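Sketa Court Reader: a review after one trial

Posted May 17, 2022

I follow criminal cases for a small legal newsletter in Zunmont. Most of my day is reading: indictments, witness lists, orders of the judge, transcripts. When the murder trial against former officers of the Skurnon district police began in March, I knew that the paper would be too much for me, so I paid for a subscription to Sketa Court Reader. The trial is still going on, but I have used the program every working day and I think I can give a fair opinion.

Sketa collects public court filings and puts them in one list for each case. You choose the case, and when a new document is filed you receive a message. The documents open in a reader where you can search, mark a passage and write a note beside it. It also makes a timeline from the dates it finds in the text.

The subscription costs 26 dollars per month. There is a plan for students at 14 dollars, but it does not include transcripts, and for trial reporting I would not recommend it. 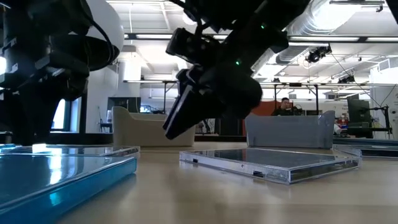
Robot arm with gripper over a wooden tabletop, a second arm at left.

Search is the best part. The indictment in the Skurnon case has 95 pages and the same defendants appear under different spellings, because some statements were translated. Sketa lets me join the spellings as one person, and after this every search finds all of them. In my old program, Phan, I had to repeat the search for each form of the name, and once I missed a defendant completely in my summary. I had to publish a correction, and it was not a pleasant morning.

The messages arrive fast. Usually I know of a new filing roughly 9 minutes after the clerk's office makes it public. When the defense asked to move the trial to another city, I read the motion before the lawyers spoke to the press outside, so I could ask a better question than the usual one.

The timeline I like less. It takes every date in a document as if it was an event. If a prosecutor mentions a law from many years ago, the law goes into the timeline together with the arrests and the bail hearing. You can delete these entries one by one, but they come back when the document is updated. I wrote to the support and they answered politely that they know the problem. It was not repaired when I wrote this review.

I must also warn about transcripts. They are converted from scanned pages, and the quality depends on the court. In Zunmont the pages are clean. From the lower court in Skurnon I received lines where the answer of the witness was joined to the question of the prosecutor. If you quote a witness in a murder case, please open the original scan and compare. Sketa has a button for this in the upper corner of the reader, and I now press it each time before I copy a sentence.
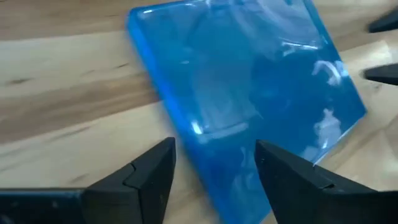

Translucent blue object on a pale wood table.

Sealed documents are shown in the list with a gray line and the word "restricted." This is correct, and I find it useful to see that something was filed even if I cannot read it. Phan did not show them at all.

The phone version is weak. Notes made on the phone appear on the computer only after you close the document, and in the courtroom I forgot this two times and lost what I wrote. Now I use a paper notebook during the hearing and type my notes at lunch.

Good: search with joined names, fast messages, restricted filings in the list.
Bad: timeline full of wrong dates, phone notes, uneven transcripts.

I will keep my subscription until the verdict at least. For a reporter with one short case per month, the free website of the court is probably enough. If your case has many defendants and new papers every day, Sketa is worth the price, but turn off the timeline.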